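About Us

Hi, I'm Karla Ochoa, and I run Nulonlow together with Ming-te Tu. We're a small research outfit with one stubborn question: can a robot learn to handle food and kitchen stuff from watching people do it by hand, in real homes?

We started in June, the two of us at a kitchen table, arguing about tomatoes. Ming-te wanted to write rules for every shape. I wanted to just pick things up, over and over, and let the model sort it out! We ended up doing it my way (he'll tell you it was his).

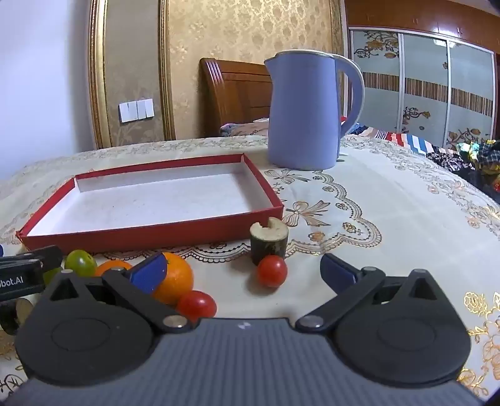 Our method is called Ireto. A person does a short chore holding a gripper in each hand, and the model learns from the recordings, with no robot in the house at all. Once we've got 22 homes in the mix, we train on all of them together and then test on fruit and vegetables the model has never met.

So far the best result came from mixing things up. Models trained on messy, lived-in rooms did better in a new kitchen than the ones trained only in our lab, and it wasn't close. Squishy things are still hard, and so is anything that rolls – we're on version 3 of that part and I'm sure there'll be a fourth.

If you'd like to try Ireto on your own data, or you just want to argue about tomatoes, drop us a line. Ming-te reads the mail on most mornings and I get to it after lunch.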